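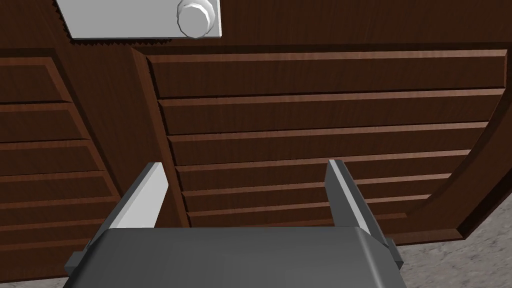
3.2 Grip endurance and the sleeve problem

I came into this part of the study thinking that tired hands were mostly a forearm problem, and I still half believe it, but the sleeve grip made me much less sure. When we asked our 13 grapplers to hang on to a sleeve cuff for as long as they could, the people with the strongest squeeze scores weren't always the ones who lasted. What seemed to matter more was how they set the hand before closing it. For coding purposes I split every grip into an open phase and a closed phase, and the open phase is the moment the hand is held apart, with a wide gap before it closes. A human hand coming in for the cuff does something like that too (thumb on one side, the rest on the other), and I scored how wide it was at the moment it got to the cloth.

Figure 1. Two parallel fingers in the open position, facing a wooden cabinet (computer rendering).

Kwabena Akpalu did the second round of scoring without seeing mine, and we argued a fair bit over what to call a hand that opens, touches the cuff and opens again. We ended up counting it as one attempt. Looking back, I'd probably split it, as the re-openers were the very people who complained of cramping between the thumb and first finger.

Each hold was capped at 90 seconds. That cap came from our February pilot at the Agbeko mat room, where two people went well past it and then couldn't tie their belts! All the jackets were the same weave, 400 grams per square meter, and we washed them between sessions, which I'd recommend to anyone trying this. A stiff new cuff is a whole different animal, and I suspect some of the older gi studies I read were partly measuring starch.

One thing I didn't plan for was chatter. Training partners kept coaching each other through the holds, and Afia Dogbe, who ran the Eno group, let them because that's how they train anyway. My group at Canano was kept quiet. So if you compare the two groups' hold times, please keep that in mind, as I can't pull the effect of a friend yelling at you apart from the effect of the grip. I've left both groups in the main analysis but marked them separately, and the wrist angle data in the next section comes from Canano only.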